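Werton Hall Opens Its Doors to Visitors

The automation center at Werton received guests on February 17, 2026, for its first open day under the Sandine program. Groups of 30 were taken through the hall by Dilani Mondal, head of training, and each group spent the longest part of its tour at the unloading table. Total attendance was 329.

Work at the table concerns the last step of a packing line, in which goods leave their boxes and are set down in a marked area. Staff explained how a grasp is planned and how the arms are kept clear of each other in a small space. Visitors were invited to put their questions to the engineers between runs.

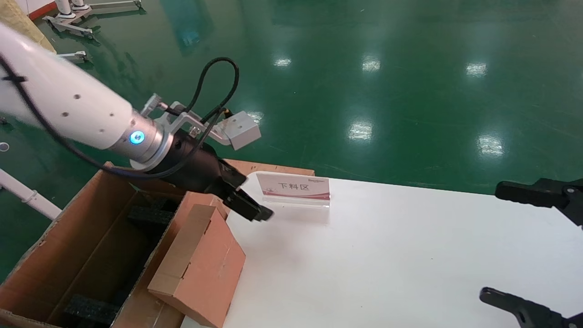 How long does it take to train a new operator? Most trainees at Werton work alone after 7 days of instruction, the first of which is given over to safety.

Ms. Mondal told guests that the center records roughly 1,000 practice runs before a task is shown in public. "We would like people to see ordinary work, at its ordinary speed," she said.

The tour closed in the Floleck room with a short talk on maintenance. A second open day is planned for July, and schools may apply for places through the Yule office.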